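Clelholm Linen Spray, Unscented
Home > Laundry & Linens > Sprays and Waters
Size: 28 oz refill
In stock

I started making this one because people kept asking for it! We'd had the lavender and the cedar up in the shop for ages, and every few weeks somebody would write in and say they loved the way the spray relaxed their pillowcases but couldn't sleep with the smell. Fair enough. My sister is the same way (she once made me drive home with the windows down in February over a hand cream).

So this is the plain version. It does the same job on creases and it's the same strength as the others, just with the oils left out. Mist it over the fabric from about arm's length, smooth with your hand, and leave it alone for five minutes. For heavier cloth like table linens or duck curtains I go over it twice and then iron on the back. 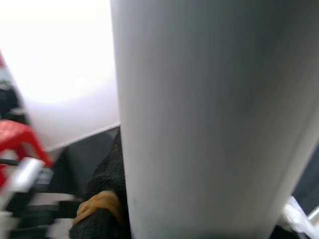
I use it on cotton sheets mostly, and on the napkins I bring out when my in-laws visit. It's good on shirts too, though collars still want a proper iron. Please don't use it on silk or on anything marked dry clean only - I ruined a very nice scarf that way and I'm still a little sore about it. If you're not sure, try it on an inside hem first and let it dry.

The refill doesn't come with a sprayer. If you have one left over from the lavender, rinse it well with warm water, run it until it stops smelling, and it'll fit fine. New sprayers are on the Bottles and Tops page, and the Nadberg one has the finest mist if you can't decide.

How long does it keep? I tell people 7 months with the cap on, out of the sun. Mine never lasts that long. Give it a gentle shake if it's been sitting.

Shipping: orders go out within two working days. I can't send liquids by air, so allow extra time if you're a long way off.

From customers

"Does what the cedar does and my husband has stopped sneezing. I'd love a smaller size for travel." - Nermin Başaran

A travel size is on my list! I'm waiting on bottles from Paltitz and will put it up as soon as they get here.

Goes well with: Baranauskienė pressing cloth, Clelholm ironing water, cotton drying bags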